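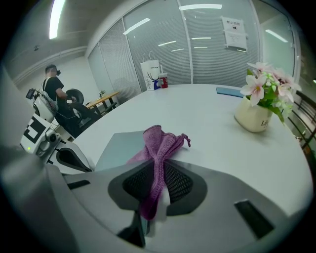 Clatedov
Technical writer, Endon Subsea

Home | Products | Manuals | Tether & Reels | Support

30 November 2018 | 3 min read

Section 13. Pre-dive setup, Mota inspection ROV

Read Section 12 before connecting the tether to the surface unit.

1. Place the vehicle on its skid, clear of the edge of the deck or dock.

2. Check that the power switch on the surface unit is OFF.

3. Remove the dust caps from the tether and vehicle connectors. Look for bent pins, sand or salt. Apply a thin film of silicone grease to the rubber face.

4. Push the connectors together in a straight line and hand-tighten the locking sleeve.

CAUTION: Do not use pliers on the locking sleeve.

5. Clip the strain relief to the frame. The tether must never be lifted by the connector.

6. Attach the vacuum pump to the test port and draw down to the green band on the gauge. Wait 20 minutes. If the needle leaves the green band, do not dive. See fault code 764.

7. Refit the port plug.

8. Switch on the surface unit. Test the lights and camera tilt, then run each thruster in short bursts.

CAUTION: Do not run the thrusters in air for more than 30 seconds. The shaft seals are cooled by water.

9. Lower the vehicle until it is just under the surface and watch for bubbles. Adjust the ballast until it floats level and slightly high.

Note: Ballast set in the fresh water at Irkdale will be too light for the sea. Repeat step 9 at each new site.

Next: Section 14, Tether handling

We use cookies to improve this site. Accept | Settings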